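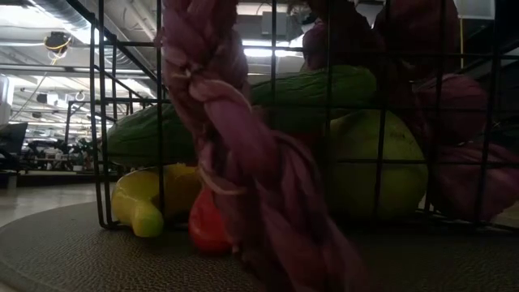

Storing dog toys: wire basket or something with a lid?

unnur_v
Posted Tuesday, 9:12

We have got to the point where the toys need a proper home. Two dogs, a lurcher and a small terrier cross, and at the moment everything lives in the hall between the shoes and the radiator. I have a black wire basket, the open grid sort, which I have been using for the rope toys and rubber ones. It does the job but it is full, and the terrier has worked out how to get hold of a rope end through the bars and pull until the basket comes with it.

What does everyone else use? I would like to keep it on the floor so they can help themselves. Budget is up to 65 pounds but I would be happier spending a lot less.

Unnur

markik_lurchers
Posted Tuesday, 9:40

Wire is fine, the trouble is having everything out at once. Split the toys in half, put one half in a cupboard and swap them on a Sunday or whenever you remember. Ours take far more interest in a ball they haven't seen for a fortnight. You won't need a bigger basket then either.

Put it on a mat if you haven't already. Bare wire on laminate leaves scratches, I have the floor to prove it.

SilleN
Posted Tuesday, 10:05

I went the other way and got rid of the wire. Ropes were the reason. Once a rope has started to fray, the loose strands wind round the bars and you end up snipping them off with nail scissors. I moved to a plain canvas tub from Eskildsen with two handles. It folds flat and goes in the wash at 40. The dogs put their whole heads in it and that seems to be part of the fun.

baran_s
Posted Tuesday, 10:31

Disagree about canvas. It stays damp at the bottom if you drop wet toys in, and we had a smell in the utility room for weeks before I found out where it was coming from. With wire the air gets through from all sides. Anything that comes in from the garden goes straight in our basket and is dry by the morning.

The fraying is a separate question. If a rope is shedding enough to tangle on the basket it should be going in the bin.

SilleN
Posted Tuesday, 10:48

I don't put wet toys in it. They go over the bath first.

And I don't agree that every frayed rope is for the bin. They all fray at the ends, they are meant to. I trim ours and they last months longer.

baran_s
Posted Tuesday, 11:02

The ends, yes. I meant in the braid itself. When the middle starts going fluffy our dog lies there pulling threads out one at a time and swallowing them. The vet bill was nearly 2,000 pounds and she was off her food for a week. I'm strict about it now. Rope is only for tugging with one of us on the other end, and it gets put away afterwards.

elinborg_b
Posted Tuesday, 12:20

Sorry to hear that, Sławomir. We do much the same, ropes on a hook by the back door, and only rubber in the basket. Rubber is easy to look after anyway. I do ours in a bucket of warm water with washing-up liquid and an old toothbrush for the bumpy ones, because the dimples hold mud. Rinse well and stand them on end so the water runs out.

Check the squeaker hole while you are at it. If it is starting to tear at the edge I throw the toy out.

unnur_v
Posted Tuesday, 12:55

Thanks all. I hadn't thought of keeping the ropes somewhere else but it would sort out the pulling, and it would free up about half the basket. The thick pink one takes up more room than anything.

Do you wash ropes as well? I have been a bit afraid to.

elinborg_b
Posted Tuesday, 13:10

Cotton ones, yes. In an old pillowcase with the top knotted, no softener, and then on the line. They take ages to dry in winter, a day and a half on the airer at least. I look them over when they come out, as the loose bits show up better after a wash.

markik_lurchers
Posted Tuesday, 13:34

I wouldn't bother with the machine. Soak in hot water, wring out, dry. Our filter was blocked with fluff the one time I tried it, pillowcase or no pillowcase.

Snaedis_F
Posted Tuesday, 16:47

Going back to the first question, has anyone tried the Evunel box, the one with the sloping lid? I'm tempted for the living room because I don't want to look at chewed rubber vegetables all evening. The dogs wouldn't be able to get in by themselves but I am not sure I mind that.

baran_s
Posted Tuesday, 17:15

My sister has it. Looks smart, but the lid is heavy and comes down fast. I wouldn't want it near a small dog's nose.

SilleN
Posted Tuesday, 17:22

You could always put a cloth over an open basket in the evening. Ugly toys are a fact of life with dogs.

Snaedis_F
Posted Tuesday, 17:40

Hm, not keen on a heavy lid with our old girl. I'll have a look in the shop at Prilavham and try it by hand before I decide.

unnur_v
Posted Tuesday, 19:03

Quick update. Ropes are coming out and going on a hook, high enough that the lurcher can't reach. Rubber stays in the wire basket and I'll wedge it into the corner by the stairs so it can't be dragged. I've also put a bag of spares in the cupboard as Markik suggested. If the terrier gets bored I will swap a few over at the weekend. Nothing spent so far.

elinborg_b
Posted Tuesday, 19:20

Make the hook higher than you think. Ours can get to anything below the light switch.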